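Clunetti release their new live album "Misness" in January

Press release | January | By the Clunetti band office

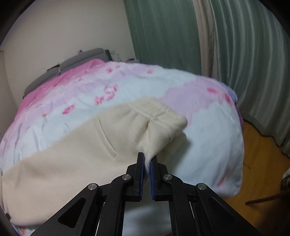 The instrumental group Clunetti is pleased to announce that their third album, with the title "Misness", comes out this January on the Karagiannis label. It will be available on CD and on double vinyl, and the digital version will follow four weeks later.

The album has 12 tracks. Eight of them were recorded in front of an audience in the old grain hall at Fomon, where the band played two evenings one after the other last spring. The other four are studio pieces, which were composed during the same period and which the band did not yet play on stage at that time. The total length of the record is 46 minutes on CD. The vinyl edition is longer, as it contains also the full version of "Slow Ferry", with the bass introduction that had to be shortened for the CD.

Those who know the earlier records of Clunetti will find again the mixture of jazz and Mediterranean folk melodies, with the trumpet and the fretless bass in the leading role. New is the sound of the hammered dulcimer, played by a guest musician on three tracks. The band had the wish for a long time to work with this instrument, and the acoustics of the hall at Fomon were very suitable for it – the wooden ceiling gives a warm sound, and almost no artificial reverb was added later.

The concert part was recorded on 36 channels and mixed during the summer in the studio of the label. It was decided to keep the applause only where it belongs to the music, for example in the middle of "Harbor Lamps", where the audience takes over the rhythm from the drummer and keeps it until the trumpet solo. Between the other pieces the applause is faded out. The spoken introductions were left away on the CD, but they can be read in the booklet in English and in Italian.

The booklet contains also the notes of the band to each composition, the list of the instruments used and a short text on the history of the hall. The first edition of the vinyl is numbered and comes with a printed score of the title piece, arranged for piano.

After the release, Clunetti will go on tour and play in smaller halls and at jazz clubs. The first concert takes place again in Fomon. Doors open at 7 p.m. and the music begins at 8 p.m. Tickets can be ordered from the band office, where also the further dates will be published as soon as they are confirmed by the organizers. Visitors of the first concert can buy the CD at the entrance.

Journalists and radio editors can receive a review copy or the files of single tracks on request. Please write in your message the name of your station or magazine and the format that you prefer. Interviews are possible in English, Italian and Greek.

Recent news
Clunetti: new strings, new dulcimer
Karagiannis label opens its vinyl archive
Fomon spring concerts: the program
Score book of the second album is again in stock

Contact: Clunetti band office, press desk
© Clunetti / Karagiannis. All rights reserved.
Back to top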